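4 Workspace rules and scene set-up

This section applies to single-arm tabletop cells and to the simulated counterpart of the same cell. Read it before loading a task file. The rules are the same for both unless a paragraph is marked "hardware only" or "simulation only".

Abbreviations used below: TCP (tool center point), E-stop (emergency stop), Kuto (the task runner), Kosurico (the scene editor).

4.1 Before you begin

You need:
Kuto installed and licensed on the control computer
Kosurico with write access to the scene folder
The signed risk assessment for the cell (hardware only)
The object list for the task

Do not start from a scene file that someone else has open. Kosurico does not lock files, and the last save wins.

4.2 Keep-out zones

A keep-out zone is a volume the arm may not enter at any time, with or without an object in the gripper. Define zones before placing any objects.

1. Open the scene in Kosurico and select Zones > New.
2. Draw one zone over each wall and each fixed appliance. Extend every zone down to the work surface. A gap under a zone is treated as free space by the planner.
3. Draw one zone over the area where an operator can stand (hardware only).
4. Set the zone type to Hard. Soft zones slow the arm but do not stop it, and they are not accepted in a safety review.
5. Save, then run Check > Zones. Correct every overlap with the base volume before going on. The planner will refuse to start if the base is inside a zone.

Note: Zones belong to the scene and objects belong to the task. If you delete a task, its objects go with it and the zones stay.

CAUTION: A keep-out zone in software is not a safeguard for people. On hardware, the operator must be protected by the measures listed in the risk assessment, whatever zones have been drawn.

4.3 Base frame and mounting

All positions in the task file are given in the base frame. The origin is at the center of the mounting plate.

1. Confirm that the base in the scene is in the same place and turned the same way as the base in the cell.
2. Leave free space on the connector side. Cables need a bend radius, and a scene that places an object against the connectors cannot be copied to hardware.
3. Jog each joint separately at the lowest speed setting and compare the direction of motion with the on-screen arrows.
4. Enter the base serial string in the cell record (hardware only). For simulation, enter SIM.

If the arm moves opposite to the arrow on any joint, stop and go to section 9. Do not correct the sign in the task file.

4.4 Placing objects

Household scenes contain a mix of rigid, soft and fragile items. The planner knows only what the object file tells it, so each item must carry the correct class.

Class R (rigid): plates, bowls, utensils, closed boxes
Class S (soft): sponges, bread, cloth
Class F (fragile): eggs, thin glass, fruit that bruises
Class X (do not touch): anything that must stay where it is

1. Place the target object first, then the goal object, then the distractors.
2. Assign a class to every item, including distractors. An item with no class is loaded as R, and the gripper will close on it with full force if it is selected.
3. Keep the approach path to the target clear from above. Side approaches are allowed only if the task file sets approach=side.
4. Let the scene settle before saving. Run Physics > Settle and wait for the status line to turn green. Objects saved while still moving will start each episode at a different pose.
5. Check round objects again after settling. Eggs and balls roll, and a small tilt in the surface mesh is enough to move them out of reach.
6. Record the random seed.

Note: Overlap in the camera view does not mean contact. Use Check > Contacts to tell the two apart.

Distractors should be items that belong in the setting. Do not scale them. An item that is twice its normal size changes the planner's clearance estimate for everything near it – and the change is not reported anywhere in the log.

4.5 Limits for fragile items

For any task that includes a class F item within reach of the arm, the following limits apply to the whole task, even when the fragile item is not the target.

1. Set the speed profile to 2. Higher profiles are rejected at load time.
2. Set the force limit from the object file. Do not type a value by hand.
3. Turn on Slow Zone. The radius is measured from the TCP, so it moves with the gripper.
4. Set the contact response to Stop and Hold. The other setting, Stop and Open, drops whatever is in the gripper.

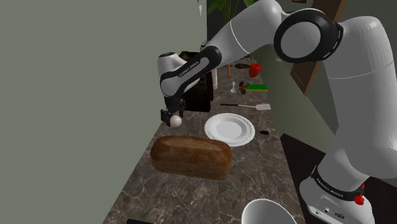
Figure 4-2. Arm over a cluttered countertop, small off-white object at the gripper. Simulated scene.

5. Run one dry cycle with the gripper held open. Watch the elbow as well as the fingers. On long counters the elbow often passes closer to walls and panels than the tool does.
6. Run Check > Clearance for the full path. The check covers all links of the arm and the object in the gripper, provided the object is marked as attached.

CAUTION: If the object is not marked as attached, the clearance check treats the gripper as empty. This is the most common cause of a passed check followed by a collision.

4.6 Acceptance run

A scene is accepted when it has completed 101 episodes with no zone violation and no unplanned contact. A missed grasp does not count as a violation. Log it under task performance.

1. Start the run from Kuto with the flag --accept.
2. Do not edit the scene while the run is in progress. Any save resets the episode counter.
3. When the run ends, open the report and read the minimum clearance for each link. If a link came closer than the limit in the risk assessment, move the zone or the object and repeat the run.
4. Export the report and store it with the scene file.

An accepted simulation run does not release a task for hardware. Friction, cable drag and lighting are simplified in the simulator. Hardware release requires the steps in section 6, starting at reduced speed with an operator at the E-stop.

4.7 Change record

Revision 2, 06/01/2018. Class X added. Contact response moved from 4.4 to 4.5. Text on soft zones rewritten after review by Kazue Wada.

Cells built to the Garnham layout use a different base origin. See Appendix C before applying 4.3.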